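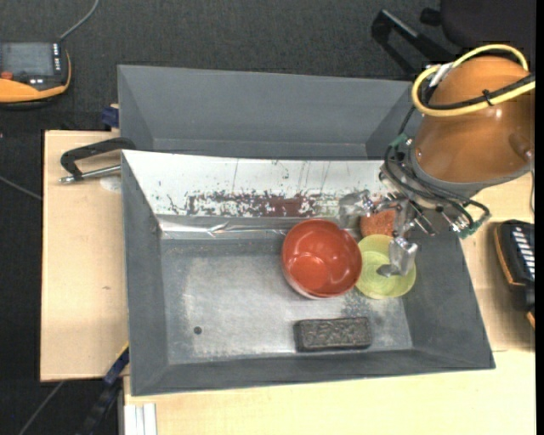 夹爪伸进前料箱，箱内有红碗和黄绿色浅碗。

先修箱子，再谈算法

2019年1月17日
分享 42　评论 17

在共享工坊里搭一套料箱抓取装置，预算和工时通常这样分配：机械臂占掉大头，相机其次，剩下的给末端执行器，料箱则从货架上随手拿一个。我认为这个顺序应当倒过来。对业余条件下的装置，料箱、走线和台面固定对成功率的影响，大于多数人在周末反复调整的那部分软件参数。

依据来自 Siva 工坊里这套装置的运行记录。从八月改装完夹爪算起，日志里共有3964次抓取，其中2503次被判定为成功，成功率63.1%。判定标准很宽：物体被提离箱口并保持到下一个指令，就算成功，放置姿态不计。失败记录中有700次归在“箱体相关”一类，包括指尖碰壁、物体滑进壁与底的夹角后无法接近、深度图在箱壁附近缺失导致目标点错误。这700次占全部失败的将近一半。

这个分类是人工做的，有主观成分。一次抓取同时碰到指尖擦壁和深度缺失，记在哪一项下面，由当时看录像的人决定。我和曹淑芬分别标过同一批记录，分歧集中在浅碗上：夹爪沿碗沿下去，碗转了半圈贴到壁上，她记为抓取策略错误，我记为箱体问题。最后按她的标准统计，所以700这个数偏保守。

箱壁倾斜是第一个争议点。斜壁箱的开口大于底面，手腕有余量，物体也会向中间回落，这是它的好处。代价在于壁与底的交线。扁平物体一旦靠住斜壁，下表面会翘起一个角度，规划器若仍按水平放置去算接近方向，指尖就落在错误的高度。直壁箱没有这个翘角，但腕部外壳更早碰到箱沿。两种都用过之后，我仍倾向于斜壁，条件是软件里要有一份实测的箱体模型。所谓实测，是用尺和量角器逐面去量，厂家图纸上的内尺寸不能直接用。

第二点是表面。金属箱底使用一段时间后会出现浅色擦痕和雾状斑块，红色亮面碗的内壁则有强反光，二者同时出现在深度相机的视野里，得到的点云很难看。常见的处理办法是加大滤波窗口。这种做法我反对：窗口加大以后碗沿变厚，薄边物体的抓取宽度随之算大，夹爪张得过开，又会碰到邻近的物体。问题从感知模块移到了规划模块，日志上看起来像换了一种故障。

后壁内侧那块白板也引起过讨论。工坊里有人主张把四面都贴成白色，背景统一，分割容易。也有人主张全部涂成哑光深色。我的意见是先不动。白板上的擦痕、斑点和细划痕已经进入背景模型，换一块新板就要重新采集背景，而重新采集之后，新板又会开始积累擦痕。对一个每周都在使用的装置，背景应当按消耗品管理：规定更新周期，规定谁去更新，更新之后跑一组固定的回归测试。颜色选哪一种，影响次之。

反光条的情况不同。壁与底交接处那条银色材料起了皱，褶皱的每个面朝向各异，在深度图里会变成一串跳动的碎点。我在工坊的讨论页里写过，这类位置应当用哑光、能压平的材料重做。反对意见是，那一带本来就在抓取禁区之内，碎点可以直接裁掉。裁掉确实省事，可是禁区一旦扩大，落进去的物体就只能靠人手拨出来。统计时若把人手拨动过的回合剔除，成功率会好看一截，装置的能力并没有变。

第三点是走线，这也是业余装置和产线设备差距最大的地方。产线设备多有成套的管线包，工坊里常见的做法是把外接线缆绕过外壳，用扎带并成一束，再在某一处缠胶带。扎带本身没有问题，问题在于扎在哪里。扎点跨过转动关节时，线束必须留出该关节全行程所需的长度；留短了会拉接头，留长了，线圈会在某些姿态下垂到物体附近。没有一个长度对所有姿态都合适，所以只能反过来限制姿态。我们在 Destero（工坊自己写的控制程序）里把腕部关节的可用范围收窄，规划失败率略有上升，换来的是腕部线束不再需要每周检查接头。

腕部的细线和接插件也值得单独说一句。接插件露在外面便于检修，我赞成保留。但每个接插件都应有独立的应力释放点，拉力要由结构件承受，不能由焊点或端子承受。这一条在任何一本布线手册里都能找到，在工坊里被违反的次数却最多，原因很普通：装的人赶着看它动起来。

第四点，台面。木台面容易加工，打孔、上夹具都方便，缺点是刚度和湿度稳定性。Dandard 有一款便宜的铝型材台架，我们讨论过两次要不要换，报价2000元。我投了反对票。箱子位置漂移的主要来源是人碰到它，换台架解决不了这个问题。更便宜的办法是在开机流程里加一步：机械臂走到箱体的几个角点上方，与记录值比对，超差就停机并提示重新标定。这一步耗时不长，写起来也不复杂，Deng 那边的小组抄了一份过去，用在他们的分拣台上，据说只改了坐标系名称。

与此相关的是台面秩序。示教器、键盘一类的设备和各种手工具放在同一张桌上，是共享工坊的常态，我不认为应当追求产线式的整洁。需要的是一条明确的边界：机械臂在任何已允许的姿态下能扫到的区域里，不放没有写进碰撞模型的东西。边界以外随意。用胶带在木头上贴一圈线就可以，前提是贴线所依据的工作空间是算出来的，凭目测贴的线会偏小。

反驳意见里最有力的一条是：以上全部属于一次性工作，换一个场景就要重来，而算法改进可以迁移。这话在研究机构里成立。他们有多套装置，有人手维护，也需要让结果在不同硬件之间可比。一个只有一套装置、由几个人轮流使用的工坊，没有迁移的对象。它的目标是让这一台机器在这一只箱子里稳定工作，为此做多少专用处理都合理。把论文里的评价标准搬进工坊，结果往往是软件换了好几版，箱子还是原来那只，日志里的故障也还是原来那几类。

另一条反驳认为，专用处理会掩盖算法的缺陷。曹淑芬持这个看法，她希望保留前后两只箱子，前箱按我的办法逐步改造，后箱维持原样，同一版软件在两边各跑一遍。这个方案我同意。它需要的额外工时不多，也能给出一个比我的人工分类更可靠的数字。唯一要约定的是物体集合必须相同，摆放方式用同一份随机表生成，不能由当值的人顺手一倒。黑色方块这种高度低、表面凹凸又吸光的物体，靠壁还是居中，结果相差很大，顺手一倒会把差异全部埋掉。

关于物体集合再补充一点。碗在这类测试里用得太多。它开口朝上时几乎总能找到一条可夹的边，成功率高，拉升平均值；倒扣时又几乎夹不住，两指夹爪只能沿最大直径去抱，而最大直径常常超出行程。现在的日志没有区分这两种状态，所以63.1%里有一部分取决于碗是怎么落下去的。下一版日志格式会增加朝向字段，旧记录不补标。

如果有人问我下一笔钱花在哪里，我的排序是：哑光材料重做箱体交线，腕部接插件的固定件，角点比对用的基准块，然后才是相机。机械臂不在这张单子上。它的重复精度对夹碗来说早已够用，余下的误差几乎都在它外面。

评论（17）　收藏 63　分享到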